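4.2 Self-report and the problem of the tidy diary

Most of what the field believes about interruption at work rests on people telling researchers how often they were interrupted. We think this is a weak footing. Pesonen's diary study at the Motunum office is cited as proof that short breaks in attention cost workers a large share of the day, yet the diaries were filled in at lunch and again before going home. A person who has had a bad morning will remember more interruptions than a person who has had a good one, and the diary has no way of telling the two apart.

Our own data do not escape this. The Banwood sample gave us 2364 diary entries, of which 1565 could be matched to an entry in the door and phone logs. The rest may be real interruptions that left no trace, such as a colleague leaning over a desk, or they may be events that the writer moved, merged or made up in good faith. We cannot say which, and we are wary of papers that claim they can. Onishi's correction factor, which treats all unmatched entries as small talk, gives pleasing results but has never been checked against anything.

There is a second trouble. Diaries ask for a start time and an end time, as if every interruption had clean edges. People at Banwood tended to round to the nearest 5 minutes, and the interruptions they wrote down were long enough to be worth writing down. Brief movement at the edge of vision hardly appears in the diaries at all, although several people brought it up in interviews as the thing that bothered them most (Figure 3). One said she "lost the sentence" whenever something went past her, but her diary for the same week lists two phone calls and a fire drill. 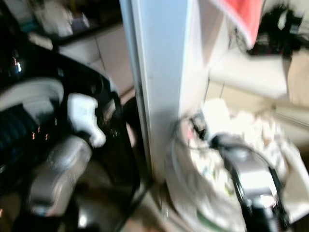 Figure 3. Motion close to the viewer. The arm is heavily blurred.

We do not want to make too much of the interviews either. They were held in August, after the diary period had ended, and by then everyone knew what the study was about. Asking a person whether movement distracts her is a fairly good way of getting her to say that it does. The Kerr scale, which we used to score the answers, was built for noise and carries over to sight only if one is willing to assume that the two work alike. We used it for want of a better one.

What would count as evidence? At the least, a measure of the work itself, taken without asking the worker. We tried this with 70 pages of copy-editing done in the Holitz reading room, where errors missed could be counted afterward. Pages done on crowded days had more missed errors than pages done on quiet days, but the harder manuscripts also happened to fall on crowded days – a fact we noticed too late to fix. Once difficulty is allowed for, the gap shrinks to the point where we would not defend it.

None of this shows that interruptions are harmless. It shows that the usual figures for their cost are built on memory, rounding and a good deal of trust. Section 5 goes back to the matched entries alone and asks how much of the published effect is left when the unmatched ones are dropped.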